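Cetari 6 is out, and the planner finally waits for the gripper

Aug 29, 2024
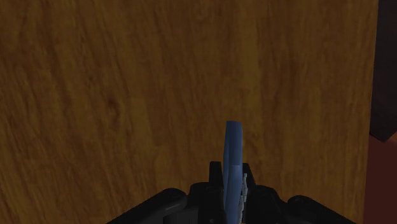 Cetari, for anyone who has wandered in from elsewhere, is the little open planning and control package that a handful of us have been looking after since March of last year, and version 6 went up this morning! I've been running the release candidate on my own machine for a good while now, mostly in simulation, and I'm very pleased with it. The big change is in how the planner and the grasp controller talk to each other. They used to swap messages whenever either one felt like it, which was fine for big chunky blocks and hopeless for anything thin. Something like the slender blue piece between the black fingers in the render, standing well proud of the fingertips over the wood-grain table top, is just the sort of object that used to give us grief. A small error down at the fingers becomes a much bigger one at the far end, and the old planner would happily work out a whole path from a grip angle that was already out of date.

So now there's a handshake. The controller has to say "right, I've settled, and the object is at this angle" before the planner is allowed to commit to anything longer than a short nudge. Siiri Kazlauskienė wrote most of it, and rewrote it, and then (I hope she forgives me for telling you) threw the second one away and went back to the first with better tests. It's quite a small bit of code in the end. If you want to read it, start with the file called settle and work outwards.

We put the new version through the Stisgate set, our usual pile of simulated pick-and-place tasks, all 656 of them. The old release failed 302. The new one fails 44! I did run it again from scratch before I let myself get excited, and Shaohua Dong ran it on a different machine with different random seeds and got close enough to the same answer that we both went and had lunch. Most of what still fails is down to perception. When the simulated light is turned right down, the pose estimator gets muddled by dark fingers against a dark background and reports a tilt that isn't there, so the handshake then quite correctly passes along a wrong number. Agnese Toom has a branch that compares the estimate with the finger positions and throws out the silly ones. It wasn't ready for this release and I'd sooner have it late than half done.

A word on speed, as three people have already asked me. Yes, it's a bit slower per move. You'll notice it on short moves with fat objects, where the old version just got on with things. There's a setting called trust_grip which skips the wait, and Jarlath Mac an tSaoi keeps it switched on for all his box-stacking work and says he can't see any difference in the results. I leave it off. Have a play and see what suits you.

The other thing worth mentioning is Dzene, the replay viewer, which now comes in the same download. You can drag back and forth through a run and see the planned path drawn next to the one the arm took, with the controller's messages scrolling down the side. I've found more of my own mistakes with it in a fortnight than I did all last winter. It's still a bit fussy about very long recordings, so if yours run past an hour or so, split them first. Saulius Juška is working on that and would love to be sent a few awkward ones.

If you're upgrading, please do read the notes about config files before you start, because the old gripper section won't load any more. There's a converter in the tools folder that sorts out nearly everything. It doesn't know about custom finger shapes yet, so you'll need to copy those across by hand (sorry, I know, I had to do mine too). The 5 series will get fixes until next March and then we'll stop.

Bug reports go in the tracker as usual, and please attach the Dzene recording if you've got one, even a scrappy one. I'll be on the project chat most of this evening for anyone who gets stuck with the converter.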